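A day at the Claltton clothing mill open house
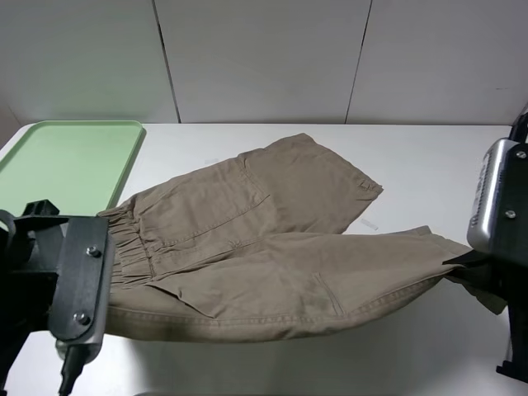

Khaki-brown cotton trousers with an elastic waist, stretched out over a white tabletop.

I'd been meaning to go to the Claltton open house for three years running, and every year something came up (a wedding, a flooded basement, and then a second wedding, same cousin). So when the notice went up in December I put my name down before I'd even finished reading it. Eun-seong Sun from my sewing group grabbed the other seat in my car, and off we went to Timombridge with a thermos of coffee and a bag of those little orange crackers that get all over everything.

If you've never been to Timombridge, it's one long main street with a river behind it, and the mill sits right on the bend. You park in the lot by the old coal shed and walk over a footbridge, and I'd tell anyone to wear real shoes, since the planks were slick with frost at nine in the morning. Eun-seong wore clogs. We took it slow.

They sign you in at a folding table, give you a sticker and a pair of foam earplugs, and split you up by color. We were green. Our guide was Ju-won Seok, who started in the cutting room and now runs the pattern department, and who talks so fast that I gave up on taking notes by the second doorway. What follows is from memory plus the five or six lines I scribbled on the back of my parking slip.

First stop was the fabric store, and oh my goodness, the smell. If you sew you know it – that dusty, starchy, slightly sweet smell of cotton on the roll, only in a room as long as a bowling alley. There are 1,104 rack spaces in there and Ju-won said every one of them is full by the end of winter. Rolls of twill, rolls of canvas, a whole wall of shirting in stripes I would happily have walked off with. Each roll has to rest before it gets cut. I didn't know that! Cloth gets pulled tight when it's wound, and if you cut it straight off the roll it relaxes afterward and your pant leg comes up short. They unroll it loose onto carts and leave it alone overnight. I went home and felt guilty about every yard I've ever cut ten minutes after getting back from the store.

Next came the cutting room, which was the part Eun-seong had been looking forward to. The tables are 60 feet long and the cloth goes down in layers, back and forth, with a paper marker on top that shows where every piece goes. Fitting those pieces together is a job all by itself. Ju-won showed us two markers for the same pair of pants, one from years ago and one from this season, and had us guess which one used less cloth. I guessed wrong. The tight one looked like a mess, with pocket pieces tucked in at funny angles and waistband strips running down the side, but the gaps between pieces were tiny. The scraps that are left go into big sacks, and a firm called Skovent picks them up and shreds them for padding.

The knife is scary, by the way. It's an upright blade that buzzes straight down through the whole stack, and the woman running it wore a metal mesh glove and steered it around a curve like she was icing a cake. We all stood very still.

Then upstairs to sewing, and in went the earplugs. I had pictured one person making one whole pair of pants, and that's not how it goes at all. One person does pockets. One does side seams. One does nothing but attach elastic, on a machine that stretches it as it feeds. I stood behind her chair for so long that the green group left without me and I had to jog to catch up.

I want to say more about elastic, because it's the thing I came home thinking about. I have fought with elastic waists my entire sewing life. Mine twist. They bunch up at the back, they roll over when you sit down, and after a few washes they look like a chewed straw. So I asked Ju-won straight out what I was doing wrong, and got a whole little lesson right there on the stair landing. Mark the elastic in quarters, mark the waist in quarters, and match them up before you sew a single stitch. Stretch it evenly, using both hands, one in front of the needle and one behind. And when you're done, run a row or two of stitching through the band so it can't flip. I've been skipping the quarters for twenty years. My mother would have something to say about that.

The other tip was about hems. They press the fold before they stitch, every time, and they let it cool flat before it moves on. I press mine and then snatch it up while it's still steaming, which undoes half the work. Eun-seong gave me a look. She has told me this before.

Lunch was in the old dye house, which hasn't dyed anything in ages and has been turned into a canteen with long benches. It was soup and a roll, five dollars, and the soup was leek and potato and very good. The rolls were a bit sad. We sat across from a retired couple who had driven in from two counties over to see the looms and were pretty put out to learn there aren't any. (The mill stopped weaving its own cloth long ago. It does say so in the notice, but way down at the bottom, so I sort of see their side.) They cheered up when somebody told them about the loom at the town museum, and they were gone before dessert.

After lunch you could choose between a talk and the mending workshop. Eun-seong did the mending and came back with a very nice darn on a very ugly sock. I went to the talk, which was on buttons and given by a button dealer, Deák, whose company supplies the mill. I almost skipped it and I'm so glad I didn't. There was a tray going around with shell, horn, corozo nut, pressed glass and about every kind of plastic, and you could hold them up to your lip to feel which ones were cold. The shell ones are cold! Everyone in the room was sitting there with buttons against their mouths, very serious. The talk ran long, and then the questions ran longer, mainly from one man who wanted to argue about rivets.

The last thing on the tour was the finishing and checking room, where everything gets turned right side out, trimmed, looked over and folded. On a good day 600 pairs go through. Each checker has a light overhead and a little tray of arrow stickers, and anything that isn't right gets an arrow and goes back upstairs. I asked what the most common problem was and the answer was loose threads by a mile, followed by pocket corners. They let us try it on a pile of seconds. I found a skipped stitch in an inside seam and was told I had good eyes, and I will be bringing that up at dinner parties.

And of course there's a shop. It's in the gatehouse, it's the size of my kitchen, and by three o'clock it was packed. Seconds were in the bins at the back with the flaws marked, so you can decide if you care. I got a pair of gray twill work pants with a wobbly pocket (can't see it when I'm wearing them, don't care) and two yards of a brown stripe off the remnant table. Eun-seong got thread. She always gets thread. The line was slow and there was just the one register, so if you know what you want, go at lunchtime when everyone else is eating.

A few practical bits if you're thinking of going next year. Parking is free but it fills up by ten. The tour has a lot of stairs, and the freight elevator is available if you tell the sign-in table when you arrive. The canteen was cash only. Restrooms are by the dye house and there was a line there too. Small kids would be bored in the cutting room and thrilled by the steam presses, so do with that what you like. Bring a sweater – the fabric store isn't heated.

We drove home in the dark with the windows fogged up, arguing over whether the brown stripe wants to be a skirt or a jacket. I've had it laid out on the guest bed ever since, resting. It's been four days. Eun-seong says skirt.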